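10월부터 온라인 식료품 배송업체 Groredel의 무료 배송 기준과 배송 시간대가 바뀐다. 회사는 공지를 통해 기존에 오후 6시까지였던 당일 주문 마감을 오후 8시로 늦추고, 밤 시간대 배송을 새로 연다고 밝혔다.

새 시간대는 Sterkotwood 지역에서 먼저 운영된다. 대상은 아파트와 연립주택을 포함한 1,612가구이며, Gezer 지역은 시범 운영 결과를 본 뒤 포함 여부를 정한다. 밤 배송을 이용하려면 주문 화면에서 수령 장소를 따로 지정해야 한다. 공동현관 비밀번호를 입력하지 않은 주문은 다음 날 오전 배송으로 넘어간다.

무료 배송 기준은 품목에 따라 나뉜다. 채소와 과일, 유제품은 한 번에 세 가지 이상 담으면 배송비가 붙지 않는다. 생수와 쌀처럼 무거운 품목은 지금과 같이 별도 요금이 적용된다. 정기 주문 고객은 기존 조건을 올해 말까지 그대로 유지할 수 있다.

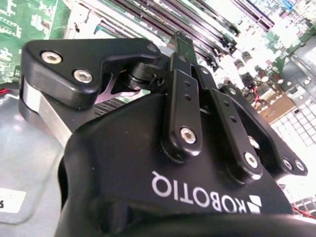 포장 방식도 일부 달라진다. 냉장 식품에 쓰던 일회용 보랭 상자 대신 회수용 가방을 쓰고, 고객은 다음 배송 때 빈 가방을 문 앞에 내놓으면 된다. 보증금은 받지 않지만 두 번 연속 회수되지 않으면 그다음 주문부터 종이 상자로 바뀐다. 냉동 식품은 당분간 현재 포장을 유지한다.

회사가 여름에 진행한 설문에는 251명이 참여했다. 이 가운데 34명은 배송 시간보다 대체 상품 안내가 늦는 점이 더 불편하다고 답했다. Groredel은 품절이 확인되면 출고 전에 문자로 알리고, 답이 없으면 해당 품목을 빼고 환불하기로 했다. 지금까지는 비슷한 가격의 상품을 임의로 넣어 왔다.

결제는 Oltix 앱과 카드로 할 수 있으며, 현장 결제는 받지 않는다. 부분 환불은 처음 결제한 수단으로 처리되고 카드사에 따라 며칠이 더 걸릴 수 있다. 배송 가능 주소는 Groredel 홈페이지의 지역 조회 메뉴에서 확인할 수 있고, 변경 사항 문의는 고객센터에서 오전 9시부터 받는다.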